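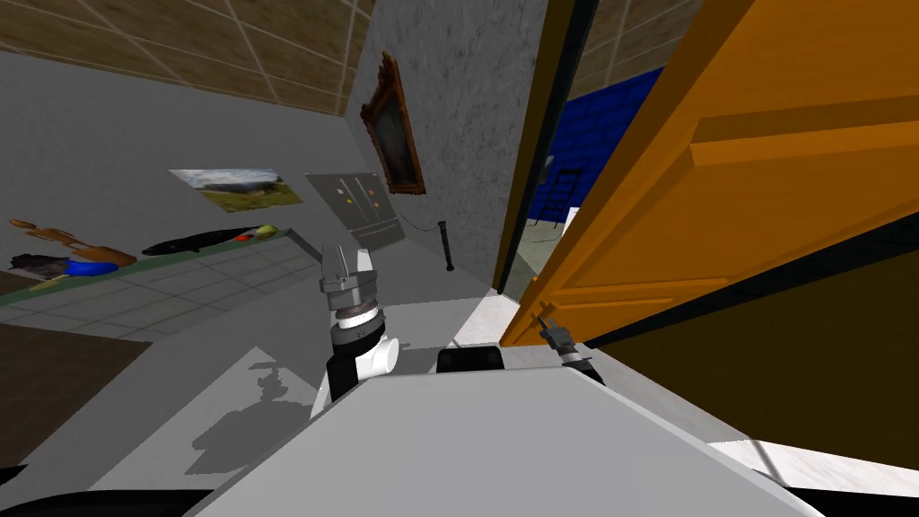 4. Moving jobs between racks at Undside

4.1 The machine room and its load

Undside is a small site with a big appetite. The room holds 254 servers, most of them plain CPU nodes, with a block of GPU nodes at the north end that was added in March. The two groups were bought with different money and had been run as two separate clusters, each with its own queue, its own login machine and its own set of complaints. Users who wanted both kinds of node had to split their work by hand, copy files across, and hope that the second half would start before the first half's scratch space was cleaned up.

Sterent, the scheduler described in Section 3, treats the whole room as one pool. We were excited to try it here, as Undside has exactly the kind of mix that makes placement hard: short interactive jobs in the morning, long simulation runs overnight, and rendering jobs that arrive in bursts and leave the GPU block idle between them. The site also has a firm power limit of 200 kW for the servers, set by the feed into the building. Under the old setup that limit was split down the middle. If the CPU side was quiet, its share of the power simply went unused while GPU jobs sat in the queue.

4.2 How placement works in practice

When a job comes in, Sterent asks three things of it: how many nodes it needs, how long the user thinks it will run, and whether it can be paused. The power draw is not asked for. We tried asking in an early version and the answers were mostly guesses, some of them wild (one user entered the rating printed on the power supply, multiplied by the number of nodes, for a job that spent most of its life waiting on disk). The scheduler now starts from the average draw of past jobs by the same user with the same program, and corrects this once the job has been running for 8 minutes.

That short correction window does a surprising amount of work, and it is our favorite part of the design. Most programs at Undside settle into a steady pattern very quickly. Once the real draw is known, any power that was set aside and not needed goes back into the pool, and the next job in line may be able to start. Jobs that draw more than expected are handled the other way around: the scheduler first looks for unused room under the limit, then lowers the clock on nodes running jobs marked as pausable, and only pauses a job if both of those fall short.

Placement inside the room follows a simpler rule. Long jobs go to the racks nearest the cooling units and short jobs fill in from the far end. We had a much more elaborate version with a heat map of the room, and it was great fun to build, but in daily use it kept moving jobs for gains too small to measure. Berwyn Wogan, who ran the site during the trial, suggested the near-and-far rule over lunch, and we had it working the same afternoon. It has stayed in place ever since.

4.3 Storage and the network between the two halves

Joining two clusters is easy to draw and a good deal harder to wire. The CPU side used shared storage from Howells, mounted over the main network, and the GPU side had local disks with a small cache in front. Jobs that crossed from one to the other spent a lot of time copying. We moved all home and project directories to the Howells system and kept the GPU local disks purely as scratch space.

Sterent copies input files to that scratch space before a job starts, while it is still waiting in the queue. Doing this well depends on knowing which job will start next, and here the scheduler is sometimes wrong. A wrong guess costs some network traffic and some disk space, both of which Undside had plenty of. On a site with a slower network we would be more careful, and the copy step can be switched off per queue.

One problem took us far too long to find. The switches joining the two halves had different settings for large packets, so small test files copied perfectly and large ones crawled. Anyone joining two older systems should check this on the first day.

4.4 Test runs

We tested the joined pool with a set of 2000 jobs replayed from the site's own logs, keeping the original order and the gaps between arrivals. The same set was replayed under the old split setup for comparison. We also ran Oltitz, a synthetic job mix, because the site logs contain very few jobs that use both kinds of node, for the obvious reason that such jobs used to be so awkward to run.

The replayed logs gave a very clear picture. Waiting times for GPU jobs dropped sharply during the hours when the CPU side was quiet, and CPU jobs saw almost no change. The power limit was respected throughout both runs. We had expected many pauses in the evening, when the long runs start, but lowering clocks was enough in nearly all cases, and the users we spoke to afterward had not noticed it.

Oltitz was harder on the scheduler, and we learned more from it. Its mixed jobs need both kinds of node at the same moment, and large ones could be held back again and again by small jobs slipping in ahead of them. We now let a waiting job reserve nodes after a set delay. This leaves some nodes idle for short stretches, a price that the site was happy to pay. Choosing the delay is still a matter of taste, and we return to it in Section 6.

The settings used for both test sets were frozen on December 10, 2019, and have been left alone so that the results in the next section can be compared directly.

Figure 1. Simulated room with two robot arms raised above the robot's body, the gripper of the left arm pointing upward and that of the right arm angled toward the doorway.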